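Sealer on marble counters: how often?

pillach_dan
The fabricator says reseal every April. Water still beads after a year and a half. Is the annual schedule based on anything?
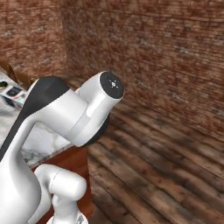 Otness Home Improvement Club: Kitchens and Baths

grout_647
Absorption varies by slab. Put a spoonful of water on the stone and wait 40 minutes. If it darkens, reseal. If it doesn't, leave it alone.

L. Sutanto
Disagree in part. The water test tells you nothing about oil. Repeat it with cooking oil in a spot you don't mind staining. I reseal next to the range more often than the rest.

pillach_dan
Would sealer have stopped the dull ring I got from lemon juice?

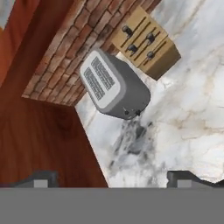

Re: etching

grout_647
No. Etching is acid reacting with the calcite. Penetrating sealer sits in the pores and the surface stays exposed. Polishing powder for light marks, a stone shop for deep ones.

oddur_s
I was quoted 203 dollars for a rehone of one section. Declined. A honed finish hides etching better anyway, so I'd go honed from the start.

L. Sutanto
Honed hides etching but in my kitchen it picked up oil faster. Pick your defect. Either way, wipe off all excess sealer before it dries.

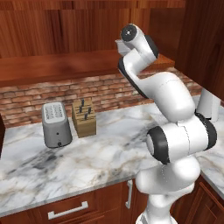 Leftover film hazes, and then you need more of the same sealer to soften it and a clean cloth to buff it out.

oddur_s
Mine has not picked up any oil. Different stone, maybe.

pillach_dan
Running both tests Monday.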